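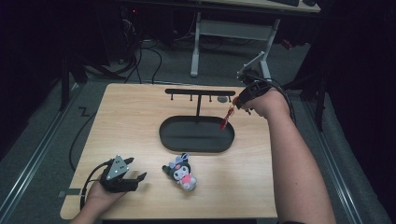
The shop of Ghada Fakhoury opens at 10 in the morning, but on Saturday there are people at the door before that. They carry small bags, envelopes, sometimes a matchbox. Inside is a necklace with a broken clasp, or one earring, or a ring which does not go over the finger any more.

Ghada has repaired jewellery for over 7 years in the same narrow room, between a bakery and a shop for school uniforms. She learned from Nisreen Majali, who had the bench at Hourani, the old goldsmith house near the bus station, until it closed. When Nisreen retired she gave Ghada her pliers and a tin of loose jump rings sorted by no system that Ghada has yet understood.

"People think that I work with gold," Ghada says. "Mostly I work with knots."

A fine chain which has been lying in a drawer makes a knot by itself, and the owner makes it tighter by pulling. Ghada puts a drop of oil on it, lays it on a piece of glass and opens it with two needles. It can take five minutes or a whole evening. She asks the same price for both, and her sister, who does the accounts, is not happy with this.

I brought her my grandmother's chain in July. It had been in three pieces since I was a student, and a jeweller in the shopping centre had told me to buy a new one. Ghada looked at it under the lamp for a long time and said that one of the links was not original. Somebody had already repaired it once, with silver of a different colour, and quite well. I did not know this. My mother also did not know.

In the next street Joelle Kanaan sells new pieces under the name Soris. She designs them herself, and the two women send customers to each other. Joelle thinks that most damage comes from storage. Her advice is simple: close the clasp before you put a necklace away, hang the long ones, keep pearls flat in a cloth because their thread becomes longer with the weight. Silver goes in a closed bag. Perfume comes first and jewellery after – never the other way.

Ghada agrees with everything except the bag. She prefers that silver is worn.

By noon on the day of my visit, the queue had become shorter. Maricel Malabanan, a nurse from the hospital up the hill, collected a bracelet that she takes off before every shift and had lost in her own coat lining for a whole winter. She put it on at the counter, then remembered that she was going to work, and took it off again.

My chain was ready the week after. The silver link is still in it.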